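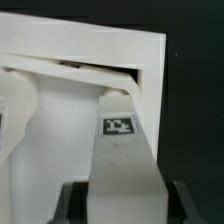 Figure 3. White frame with a curved lever arm, against a black background.

4.2 Open vermouth on the back bar

We now come to the part of the study we most enjoyed, the fate of vermouth once the bottle has been opened. Vermouth is wine at heart, and wine fades in contact with air, yet in most of the neighborhood bars we visited in Elladside it lives on the back bar next to the whiskey. Bartenders know this is a risk. What they wanted from us was a sense of how much a guest would notice in a finished drink, and we were very happy to go and find out!

Seven bars took part, among them Kuridness and the long, narrow room at Trokgate. Each received two bottles of the same sweet vermouth from Ghorbani, the local wholesaler, opened on the first evening. One bottle went into the fridge and the other stayed on the shelf, and both were poured from as usual for nearly seven weeks, beginning in April. Staff topped nothing up and kept the caps on between pours. Our panel of 13 regulars tasted the vermouth neat first and then in a Manhattan, always from plain glasses and without knowing which bottle was which.

Neat, the gap was wonderful to see in the notes. The shelf bottles were called "flat," "raisiny" and, by one very firm taster, "old raincoat." The chilled bottles kept their orange peel and their bitter edge far longer. This fits well with the earlier work of Houshang Zarei, who found that tasters pick up the loss of citrus before they pick up any sourness.

In the Manhattan the picture was muddier -- rye covers a lot. Tasters still leaned toward the chilled bottle, but several changed their minds between rounds, and the bitters seem to have helped the tired vermouth along. We had expected the busy bars to do better because their bottles empty faster, and they did, though Kuridness is a lovely exception: it pours little vermouth, keeps it very cold, and got some of the warmest comments in the whole study. 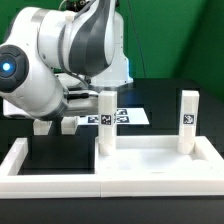
Does it matter which shelf of the fridge the vermouth sits on?
We saw no sign that it did, as long as the bottle was capped and kept out of the door, where it warms up each time someone reaches for a lime.

Half bottles deserve a closer look as well. Two bartenders at Trokgate asked for them before we had even brought the subject up, and we return to their idea in Section 5.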